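3.2 Reporting rules for simulated bin tasks

Results from simulated sorting tasks are hard to compare when each group sets its own reset, contact and success rules. We therefore fixed the rules for the Gilla suite before any policy was trained, and we ask that other groups using the suite keep to them. The suite holds 31 room layouts and 2688 logged episodes. Every layout is stored with its random seed, the starting pose of each loose object and the version of the physics settings. A run that cannot be replayed from these three records is left out of the tables.
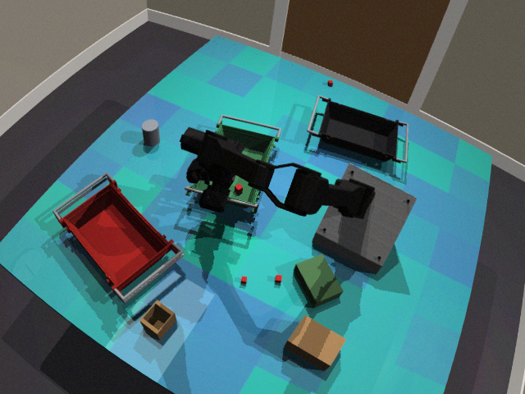
Drorkia
Lead author, Simulation Methods, Studton

Figure 6. Rendered view of one layout, with the gripper over the green bin and a red cube inside the bin.

Layouts must include objects that play no part in the task. In Figure 6 these are the cardboard boxes, the olive-green box and the gray cylinder. Contact with any of them is logged as a fault, even when the cube later reaches its target – earlier papers often left such contacts out. Faults and successes are reported in separate columns and are never merged into a single score.

A placement counts only when the cube is at rest inside the target bin and the gripper has cleared the rim. Touching the bin wall is allowed. Moving the bin is not, and the limit on bin travel is given in the settings file.

Shadows stay on during evaluation. Groups that turn them off to save time should say so in the table caption. The same applies to changes in floor pattern, which affected the Từ baseline in our November runs – see Section 4.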